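Getting Through the Winter Laundry in a Small Apartment

1/24/22

Print this post | E-mail this post
Reading time: 5 minutes
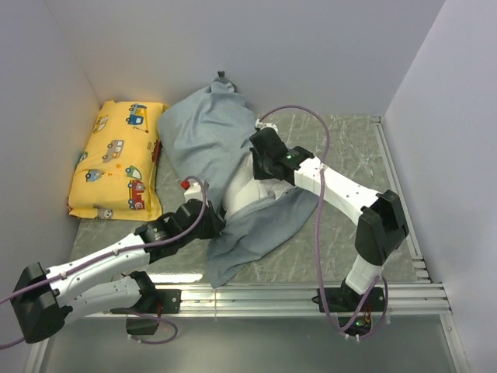 Gray-blue cloth in a bundle, with the yellow vehicle-print pillow in the back corner.

I moved to Memstead in December with two suitcases, a box of kitchen things and no washing machine. The apartment is on the second floor of an old building on Mosoti Street. It has good windows and a bad closet. The lease says no washers in the units, and the hookups under the kitchen counter were capped off long before I got here.

I had not lived without a washer for years, so it took me a few weeks to work out a routine. A couple of people asked how it was going, and I am writing it down while it is still new to me.

The closest laundromat is Gidon, next to the tire shop. It opens early and stays open late. The machines take cards or coins, but the card reader on the small dryers is slow and sometimes declines a card that worked a minute before. I keep quarters in an old vitamin bottle. The big front loaders along the back wall are the ones to get. They spin harder than the top loaders and the clothes need less time in the dryer afterward.

My first few trips were too large. I let everything pile up, carried it down in two bags, and then had to carry it back up the stairs, folded badly and still a little damp at the seams. Now I go more often with less. One bag, one machine, home again. It costs slightly more over a month and I don't mind.

Towels and bedding go on one trip, clothes on another. I used to mix them. The towels wrap around the shirts and the sheets swallow the socks, and then nothing dries at the same rate. Pillowcases do the same thing to underwear. If I only have time for one load, I wash clothes and leave the bedding for the next trip.

Drying at home is the part I had to learn. The apartment has steam heat that I can't control beyond opening a window. From late morning on the front room is warm and very dry, and it is a good place for a rack. I bought a folding one at Bodatmont, the hardware store by the bridge. It has wide feet and doesn't tip when one side is loaded more than the other. The first one I looked at was cheaper, but the rods bent when I leaned on them in the store.

Sweaters lie flat across the top on a towel. Shirts go on hangers, and the hangers go on the shower rod with a space between them. Jeans I hang by the waistband. They take the longest, all day and usually part of the night. I have stopped putting anything directly on the radiator. I did it once with a pair of wool socks and they came off stiff and smelling of hot dust.

Detergent was another thing. I had been using the amount my mother used, a full cap, and she had a family of 6 and a machine the size of a small car. One person's clothes don't need that. I went down to less than half a cap and the clothes came out softer. My black pants also stopped having the gray streaks I had been blaming on the laundromat. I quit fabric softener for towels, too. They feel a bit rougher and they dry me better.

Blankets are still a problem. I own a heavy cotton one that will not dry on the rack in any reasonable time. It holds water in the folds, and by the second day it has a smell. That one goes in the big dryer at Gidon for as long as it takes, and I bring a book. I take it out halfway through, shake it open and put it back in the other way around. Left alone, it rolls itself into a ball with a wet middle.

Pendo Were, who lives downstairs and has been in the building much longer than I have, told me to wash blankets at the start of the winter and again at the end and leave them alone in between, apart from spills. She uses a sheet between herself and the blanket and washes the sheet. I grew up doing that and had gotten out of the habit. I have gone back to it.

She also told me about the line in the basement. There is a rope strung between two pipes by the meters, and tenants can use it if they take their things down by evening. I tried it once. It is cold down there and the shirts were as wet at dinnertime as they had been at lunch. She says it is much better in summer, when the back door is propped open. I will try it again then.

For folding, I use the bed. I made a rule that the clean clothes go on the bed as soon as I come in, so that I can't go to sleep until they are put away. It has worked so far except on one night, when I moved the whole heap to the chair and it lived there most of the week.

The closet has 5 shelves and one of them slopes. I put the towels on the sloping one. Sheets are folded together and kept inside one of their own pillowcases, so I can pull out a set without knocking over the rest.

I did price the wash-and-fold service at Gidon. They charge by the pound, and one of my normal bags would have cost more than I want to spend every time. I may use it for the week I'm traveling for work, when I'll come home with everything dirty at once.

Next on my list is a better bag. The one I have is nylon with a drawstring that cuts into my shoulder by the second flight. Bodatmont had a canvas one with a wide strap, but it was out of stock the last time I stopped in.

Print this post | E-mail this post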